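Two-arm tabletop cell: what rules do you follow for cable slack and loose parts?
Posted by Zdeňka Gajdoš, 12/19/23

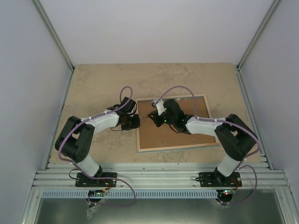
Both arms reaching in, the right one over the framed board and the left one beside it.

Hi all! I look after a small two-arm bench setup at our workshop in Vimdale and I've been asked to write a one-page "good practice" sheet for it before more people start using it. I'm fine with the big stuff (stop button, who's allowed to enable the motors, all that) but I keep going around in circles on two smaller points.

First, the cables. Each arm has a purple cable that follows it all the way up from the base, tied along the arm, with a loop standing up near the wrist. How much loop is the right amount? One of my coworkers wants them pulled in tight so they look tidy, and I'm the one saying no, but I can't point to a rule I'm following. I just don't like the idea!

Second, small parts. We do fiddly jobs on a framed board, and there are little metal bits lying on it while the arms are moving. Do you let people reach in and nudge a piece while the arms are holding still? Right now everybody does, me included, and I'd like the sheet to say something better than "be careful." The arms are light and fairly slow, if that matters. Our speed cap is 200 mm per second at the gripper.

Also happy to hear about anything else you'd put on the page. I have room for maybe 13 lines before people stop reading it.

Bjartur Mogensen

You're right about the cables, so hold your ground. A cable pulled tight on a moving arm gets its bend in the same spot over and over, usually right at the connector, and that's the most annoying place to have a break. I lost most of a week in May to a wrist camera that dropped out only when the elbow was nearly straight. Guess where the fault was.

What we do is move each joint by hand through its whole range with the power off, one at a time and then the nasty combinations, and watch the cable the entire time. If it goes straight anywhere, it needs more slack. If it can hook over the gripper or reach the other arm's fingers, it has too much, or the top tie is in the wrong place. Then mark where every tie goes with a paint pen so the next person puts it back there. Your tall loop on the left arm would get the hooking test from me first -- it may well be fine, but the two tools face each other pretty closely and I'd want to see it with the wrist turned all the way both ways.

I'd do the same check down low, too. You've got cable and some thin wires around the base plates and below the rails, and there's clear plastic hanging by the parts underneath. I'd take the plastic off or tuck it well away. Anything loose near wiring and connectors goes on our list.

On reaching in, no. Holding still and stopped are two different things. An arm that's holding position is powered and it may be waiting on the next line of a program. Our sheet says: pause the program, motors off or stop pressed, then hands in. Note that some arms sag when the motors go off, so park them first or support them. Find out which kind you have before you write the line down.

As for standards, if this is a workplace, read ISO 10218 and ISO/TS 15066 and do a real risk assessment. Being light and slow helps you but it doesn't get you out of the paperwork. A light gripper holding something sharp is still holding something sharp.

Svatopluk Tichý

just use more zip ties lol. we never had a problem with ours

Jozefína Polák

Please don't just use more zip ties! If you cinch them hard they bite into the jacket. I like the soft hook-and-loop kind, snug enough that the cable stays put but you can still slide it with a finger.

I'd add a line for the little parts. We run a Nirkuner bench and our rule is that anything not used in the current step goes in a lidded tray outside the reach of both arms. We also write down what went in and what came out, which sounds fussy until you've spent an afternoon looking for a screw that was inside a gripper joint.

And one about wear: we look over the cables and base bolts every 900 cycles. I picked that number because it lands on about two weeks for us, so don't copy it, pick one that fits your schedule and put a name next to it. Ours is taped on the end of the rail and it mostly gets done.

Bjartur's hand test is good, by the way. Do it again any time somebody swaps a gripper.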